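Community > Zurkedance > Minutes
Last updated: September
2 min read

Minutes of the Zurkedance folk dance group

Present: Marwa Ezzat (chair), Femke Postma (minutes), 10 members. The meeting opened at 7:30 in the evening.

1. Autumn performance. The group from Tamiru has invited us again. We will show two dances of five minutes each. Marwa asked that everybody learns the new ending at home — last year we were not together.
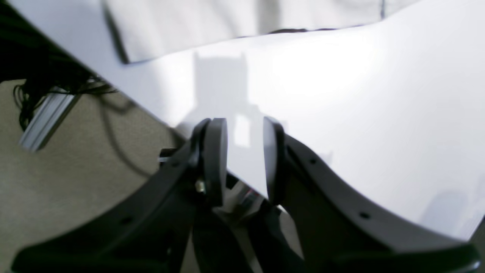

2. Shoes. Five pairs need new soles. The shop Tarkano can do it before the performance. Agreed.

3. Membership fee. It stays at 30 for the year. Two members have still to pay and Femke will write to them.

4. Other matters. The music for Grarkasari is too fast for the beginners. Marwa will look for a slower recording.

The meeting closed at almost 9.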